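Football kit tips, for the house that has to live with it

Quick list, typed between the under-12s match and tea. Most of it learnt the hard way at Wendonard, where the pitch is mainly clay. Will add more when I get a minute.

Mud first

Let it dry. Really dry, overnight if you can. Then bang the boots together outside and most of it drops off. Wet mud just smears and goes into the stitching.

Old toothbrush for round the studs. Butter knife for the stubborn bits, not a sharp one. No hot water on boots, ever, the glue goes. Cold or lukewarm, bit of washing up liquid, wipe, done.

Stuff them with newspaper and change it after 2 hours. Keep them off the radiator. Mine cracked right across the toe doing that, one season old.

Clear the worktop before you start on shin pads and gumshields. Wipe down after as well.
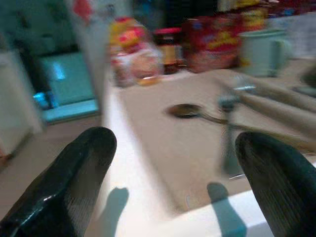
Shin pads

The smell is in the backing. Bicarb, good handful, rub in, leave overnight, shake out over the bin. If the sleeves come off, wash them with the socks. Hard shells just want soapy water and a rinse.

Don't zip them in the bag damp. Peg them on the line by the strap.

Grass stains

White vinegar and water, half and half. Dab on, wait, then the wash. 100 ml of vinegar does a pair of shorts easily. Test a hidden bit first if the kit is a dark colour, the Usinley away shirt went blotchy on us.

Wash at 30, inside out, no softner. Softener makes the shirts hold sweat and the numbers peel quicker. Never tumble dry anything with a printed name on.

Socks: turn them the right way out BEFORE they go in the machine. Pebbles. Had the repair man round in October and that cost more than the boots.

Gumshields

Cold water and a toothbrush straight after the match. Vented box, not a sandwich bag. Hot water bends them.

Half time oranges

Cut them in quarters the night before, lidded tub, fridge. 50 quarters does both teams with a few left for the parents. Squeeze of lemon over the top if you've got apple in there too or it goes brown.

Put them out on a big plate if you're indoors, table well wiped first.

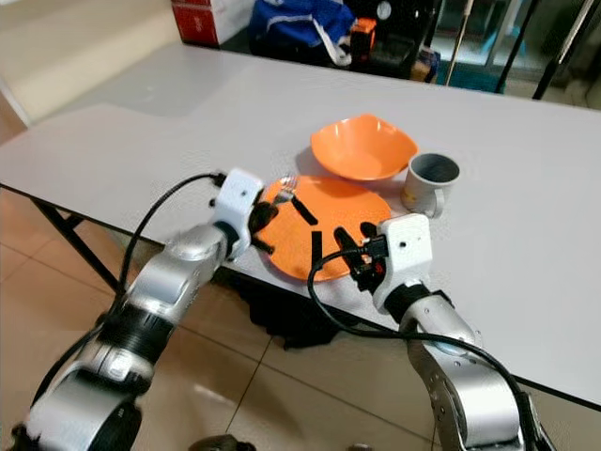
Bottles

Lids apart, every time. The black stuff lives under the seal. Sterilising tablet once a week, or soak in bicarb and warm water. Yung-ching Chu on our touchline swears by uncooked rice and a good shake for the bottom of the tall ones. Works a treat, mind the sink plughole.

Name on the bottle in nail varnish, clear coat over teh top. Marker pen is gone by the third wash.

The bag

Empty it the same night. Bin liner in the boot of the car for the muddy stuff, spare pair of dry socks in the side pocket. Tape, safety pins, spare laces and a stud key all live in an old lunchbox and do not get borrowed.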